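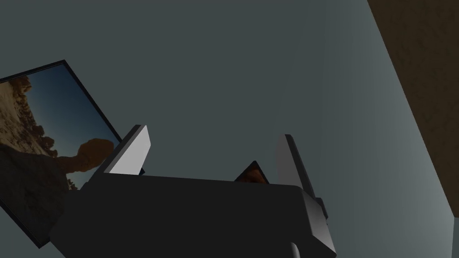
Pale gray pads, dark housing. Rendering.

Lirnura Vi Pad Sheet
Item no. 2349
Manufacturer: Brurkard, Lerkton

Vi is a closed-cell rubber sheet for lining clamps, jigs, shelf edges and machine feet. It is supplied plain or with adhesive on one side. The surface is matte and does not mark painted or polished parts in normal use.

Width: 1000 mm
Thickness: 3 mm or 5 mm
Color: pale gray
Backing: none, or acrylic adhesive with paper liner
Roll weight, 3 mm plain: 874 g per meter

Cutting
Cut with a sharp knife against a steel rule. For adhesive sheet, cut from the liner side. Small shapes can be punched. Do not stretch the sheet while cutting, or the piece will come out short.

Mounting
Clean the surface with alcohol and let it dry. Press the pad down from the center outward and leave it unloaded overnight. Plain sheet can be fixed with contact cement.

Storage
Store rolls upright, out of sunlight. Use adhesive sheet within one year of delivery.

Ordering
Sold by the meter. Cut pieces are not returnable. Item 272 (dark gray, 3 mm) is discontinued and is replaced by this item.

Page updated November 28, 2018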